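Stillemdale Community Hall Association
Minutes of the general meeting, December
Held in the supper room, Stillemdale Hall. Meeting opened 7.05 pm.

Present: Ásdís Steinarsdóttir (chair), Tudor Avram (minutes), Ditte Zoëga, Lærke Bech, and 15 other members as per the sign-in sheet.
Apologies: Tươi Tiêu (written report tabled).

1. Minutes of the previous meeting

Taken as read. One correction from Lærke Bech: under the kitchen item, the urn was to be descaled, not replaced. With that change the minutes were accepted.
Moved Ditte Zoëga, seconded Lærke Bech. Carried.

2. Matters arising

2.1 Side gate. The new latch is on. It catches if the gate is lifted slightly as it closes. Tudor to plane the bottom rail before the January working bee.

2.2 Chairs. The old vinyl chairs have gone to the Prumwood tennis club, who collected them with their own trailer. Two were kept back for the ticket table.

2.3 Piano. The tuner has been and says the piano will hold concert pitch for now, but the bass bridge has a hairline crack. He does not recommend moving it between the hall and the supper room any more. Agreed that it stays on the left side of the stage and that hirers be told so when they book.

2.4 Letter to council about the street light. Sent. An acknowledgement has come back and nothing else. Ásdís will ring in the new year.

3. Correspondence

In:
- Council, annual fire equipment inspection notice.
- Prumwood Primary, thanking the hall for the use of the stage blocks.
- Oveck Roofing, quote for the north side gutters (see item 5).
- A resident of Mill Lane, about cars parked across her driveway on the night of the bush dance.

Out:
- Reply to the Mill Lane resident with an apology. Cones will be put out for all evening events from now on.
- Thank you card to the Prumwood tennis club.

Correspondence received and outward endorsed. Moved Lærke Bech, seconded Ásdís Steinarsdóttir. Carried.

4. Money report

Ditte spoke to the printed report. The bush dance cleared $514 after the band, supper and the extra bin. Regular hire is steady, with the yoga class and the quilters both booked through to the middle of the year. The badminton group has dropped back to fortnightly and their invoice has been changed to match.

The power bill was higher than the same quarter last year. Ditte thinks the bar heaters were left on after a private hire in the cold snap, as the meter reading she took on the Monday run was well up. Discussion about a timer switch. Members were generally in favour of a push-button timer by the main door, provided it can be pushed again without the heaters dropping out halfway through a function. Tudor to get a price from an electrician.

A question from the floor about whether the float for the door should be kept in the hall. Ditte said no, it goes home with whoever runs the door and comes back to her. Agreed this should be written into the event sheet.

Report accepted. Moved Ditte Zoëga, seconded Tudor Avram. Carried.

5. Building and grounds

5.1 Gutters. The Oveck quote covers removing and replacing the gutters on the north side and two downpipes. It does not include painting the fascia. There was a long discussion about whether to paint first. Lærke said that with the gutters off it would be silly to put new ones up against bare timber, and others agreed. A working bee can do the painting if Oveck will leave a gap of a few days between taking down and putting up. Ásdís to ask them.

Motion: That the quote from Oveck Roofing be accepted subject to a gap being allowed for painting. Moved Lærke Bech, seconded Ditte Zoëga. Carried.

5.2 Floor. The main hall floor is due for a light sand and recoat. It has to be done when there are no bookings for a week. The second half of January looks clear apart from the quilters, who have offered to use the supper room. Colour to stay as it is. No high heels tape will go back down afterwards in front of the stage.

5.3 Trees. The big wattle by the water tank is dropping limbs. It was suggested that it be taken out entirely. Others wanted it pruned and left another season for the birds. No decision. To come back to the February meeting with a price for each.

5.4 Toilets. Cistern in the far cubicle runs on. Washer to be replaced at the working bee.

6. Hall history project

Tươi's written report was read out by Tudor.

The project now has 33 recorded interviews with people who grew up in Stillemdale or used the hall before the fire station was built. The latest were with two sisters who ran the supper for the harvest balls and remember the menus in great detail. Tươi would like help typing up, as each tape takes several evenings. Lærke offered to do the two sisters, and two members put their names down for one interview each.

Photographs are still coming in. There are 66 prints that have no names on the back. These will be laid out on the trestles at the Australia Day breakfast with pencils and slips of paper, so people can write down who they recognise. Slips are to go beside the prints. Please do not write on the photographs themselves.

The old minute books from the cupboard behind the stage have been looked over. Three have silverfish damage and the earliest has a loose spine. Tươi has wrapped them in acid-free tissue and recommends they be kept in the Prumwood library, where the temperature is steadier, on loan and not as a gift. Some members were uneasy about the books leaving the district. Ásdís pointed out that Prumwood is a short drive and that the loan can be ended at any time. Agreed to go ahead, with a signed loan form and a copy kept in the hall.

Motion: That the early minute books be placed on loan with the Prumwood library. Moved Ásdís Steinarsdóttir, seconded Tudor Avram. Carried, one against.

7. Office and supper room computer

The office computer was discussed along with the old tower from the supper room cupboard. Tudor has been using the office machine for bookings and these minutes and finds it adequate. The bookings calendar is now also on paper behind the office door for anyone who prefers to check it there.

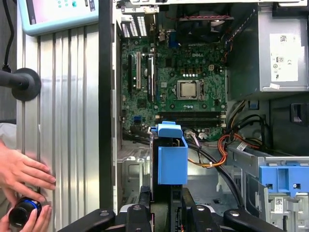
Item 7: Dell desktop tower with the case open.

Lærke asked whether the supper room needs a computer at all now that most people bring their own laptops for slide nights. General feeling that it does not. Agreed that no money be spent on computers this year, and that a longer cable be bought for the projector so laptops can sit on the side table.

Ditte reminded members that the booking records go back several years and only exist in one place. Tudor will copy them to two memory sticks - one for the office drawer and one to be kept at Ásdís's house.

8. Events

8.1 Carols. Supper is bring a plate. Doors at 6.30 pm, singing from 7 pm. Song sheets are in the blue folder and a few more copies are needed. If it rains the whole thing moves inside and the stage will be used for seating. Extension leads to be taped down.

8.2 Australia Day breakfast. Barbecue trailer is booked. Gas bottles to be checked the week before. Eggs to be ordered from the usual farm. The photo tables (item 6) to go along the east wall, out of the sun and away from the sauce.

8.3 Travel talk. Ásdís has been asked whether the hall would host an evening talk by a couple from Prumwood who have lately come back from Simiyu, in Tanzania, where they stayed with family on a cotton farm. They would show slides and bring some fabric. Gold coin entry, with tea and biscuits. Members were keen. Ásdís to offer them an evening in March, once the floor has hardened.

8.4 Bush dance. Feedback was good. The caller was clear and the younger ones stayed to the end. Complaints that the supper queue ran into the dance floor. Next time the tables will be set in an L so people can go down both sides. Same band to be asked for the autumn dance.

9. Hire conditions

Lærke has redrafted the hire form. Main changes:
- Bond to be paid when the key is collected.
- Hirers to take their own rubbish if the bins are full.
- Music off by 11.30 pm, hall locked by midnight.
- No confetti, inside or out.
- Heaters to be off at the wall before leaving.

There was some talk about the midnight lock-up for wedding parties who want to clean up the next morning. Agreed that the morning after can be included at no charge if there is no other booking, but the hall must still be locked overnight. Lærke to add a line and bring the form into use from January.

10. General business

10.1 Keys. One key from the kitchen set has not come back. The last two hirers have been asked. If it has not turned up by the next meeting the kitchen lock will be changed.

10.2 First aid kit. Restocked by Ditte. The burn gel was out of date.

10.3 Noticeboard. The glass is hard to slide and people are leaving notices on the verandah rail where they blow away. Candle wax to be tried on the track.

10.4 Tea towels. There are none left that are fit to be seen. Members are asked to bring one each to the carols.

11. Actions

Tudor: gate rail, price for heater timer, booking records copied, projector cable.
Ásdís: council phone call, Oveck about the gap for painting, library loan form, travel talk.
Ditte: event sheet wording on the float, gas bottles, eggs.
Lærke: hire form, typing of one interview, extra song sheets.
Tươi: name slips and pencils for the photo tables.

Prices for the wattle still need someone. To be asked again at the working bee.

Next meeting: February, 7 pm, in the supper room. Lærke to bring the supper.

Meeting closed 8.50 pm.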